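Barasa Parcel Returns — Frequently Asked Questions

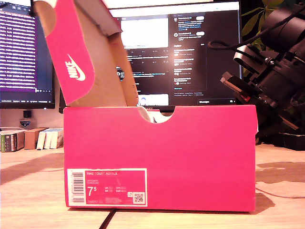

Shoebox with hinged lid open and product label on the front panel.

What does this page cover?
Returns of footwear and small goods lodged through the Barasa counter network. Furniture and anything over the large parcel limit are handled under a separate schedule.

How long do I have to return an item?
The return period is set by the retailer. It normally starts on the delivery date shown in tracking. Barasa accepts any parcel with a valid return code and does not assess whether the retailer will approve the refund.

Can I use the shoebox as the outer packaging?
No. A retail box must go inside a satchel or carton. Labels stuck directly to a retail box are refused at the counter, and many retailers deduct part of the refund if the box carries tape or adhesive residue.

Does the original box have to be in perfect condition?
That depends on the retailer. Minor corner wear is generally accepted. Keep the product label and its barcode uncovered, as the receiving centre scans them to match the size and colour to your order.

Where do I get a return code?
Log in to the retailer's site, open the order and select "Return via Barasa". The code arrives by email. Print it or show it on your phone. Codes issued through the older Vuditz portal are still honoured until they expire.

How many counters are there?
There are 296 counters across metropolitan and regional areas. Most close at 5.30 pm. Counters inside Gruto newsagencies keep the hours of the shop.

Can I send two orders in one parcel?
No. Each code is tied to one order. Combined parcels are set aside for manual sorting — allow a further 2 business days — and the second order may not be credited.

When will tracking update?
The first scan is made at the counter. The next appears on arrival at the Solska sorting centre. There are no scans in transit between the two.

My parcel shows as received but I have not been refunded. Who do I contact?
Contact the retailer first and quote the return code. If the retailer has no record of the parcel, lodge an enquiry with Barasa using form 374 and attach your counter receipt.

Is my parcel insured?
Standard cover applies from the counter scan. It does not extend to damage caused by inadequate packaging. Extra cover must be bought before lodgement.

Who maintains this page?
Pendo Ondieki, Returns Operations. Last reviewed in June. Corrections can be left at any counter, marked for her attention.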